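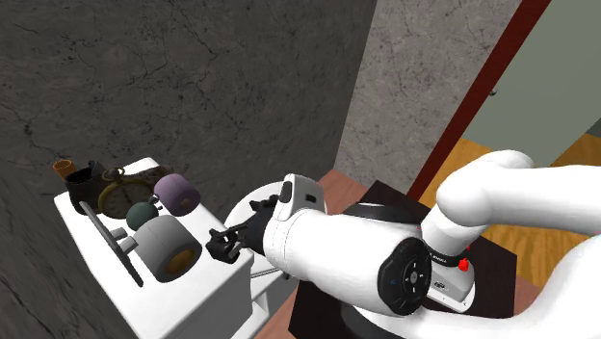 Chapter 9
Picking from a Crowded Surface

In the Stusteck course, student teams teach a simulated arm to pick up household objects and put them down again. In this chapter you will plan a grasp when other objects stand close to the target.

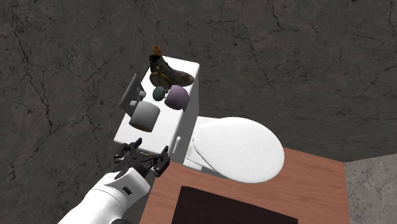

Before you write any code, decide two things: from which side the gripper comes, and how wide it opens. The Drimwood team skipped this step and needed 135 trials for one object – most of them ended with a neighbor pushed over. Keep a log of every trial from the start.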